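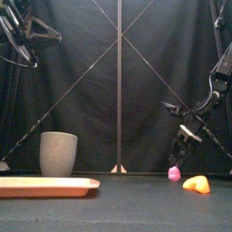 One of the club's two arms holds its gripper just above a small pink object on the practice table. A gray cup and an orange tray are at left.

FOR RELEASE: 4 Sep 2026

Waltgate Robotics Club Opens Fall Season With Two-Arm Table Clearing Project

WALTGATE – The robotics club at Waltgate Community College has opened registration for its fall season, which will center on a student project called Yimyam. Teams will program a pair of robot arms to pick up small objects from a table and put them in a tray.

The club has places for 40 students this year, up from 30 last year. Membership is open to anyone enrolled in at least one course at the college, including evening and part-time students. No programming experience is required.

Yimyam was started last January by Wanpen Klinhom and Nattawut Suwannarat, both second-year students in the electronics technology program. They wanted a project that new members could join without first building a machine from scratch. The arms are already mounted and wired. Students work on the control software, the grip settings and the table layouts.

"We spent most of the spring on picking up one thing and letting go of it in the right place," Klinhom said. "A cup is fairly forgiving. Small soft pieces are harder. If the fingers close too high, the piece tips over, and if they go too low they hit the table."

Each team will be given a set of household-size objects and a tray. Layouts will be changed between sessions so that a program written for one arrangement has to be adjusted for the next. Teams may use one arm or both. Points are awarded for objects placed in the tray, and points are taken away for objects knocked over or pushed off the table.

Lucero Castaño, who teaches introductory automation and serves as the club's faculty adviser, said the format fits what students are asked to do in their courses.

"They learn the theory of motion planning in class, but there isn't much lab time to try it on hardware," Castaño said. "In the club they can run the same pick over and over and change one setting at a time. They also have to keep a log. Anyone who wants to compete has to turn in the log with the code."

The season will end with an in-house contest in the Onar Building. Every team gets a practice run and two scored runs. The best score of the two will count. The top two teams will represent Waltgate at the Lutovport Student Automation Meet in January, where colleges from across the region compete in table tasks, line following and sorting.

Waltgate sent one team to Lutovport last season. Montserrat Bautista, who was on that team and is now club president, said the main problem was time.

"Our arm did what we asked, only very slowly, and we ran out the clock with two objects still on the table," Bautista said. "This year we are setting a time limit from the first week so people get used to it."

Club sessions are held Tuesday and Thursday evenings from 5:30 to 8:00 in Room 114 of the Onar Building. The first two weeks cover safety, the emergency stop, moving the arms by hand controller and writing a basic pick routine. Teams of four will be formed in the third week. Students who already have a group may sign up together.

The membership fee is $40 for the season and covers use of the lab and contest entry. Fee waivers are available through the student activities office. Safety glasses are provided. Students should bring a laptop if they have one, and a small number can be borrowed from the lab.

To register, stop by the student activities desk or come to the first session.

Media contact:
Wichai Ruangrit
Office of College Communications
Waltgate Community College

###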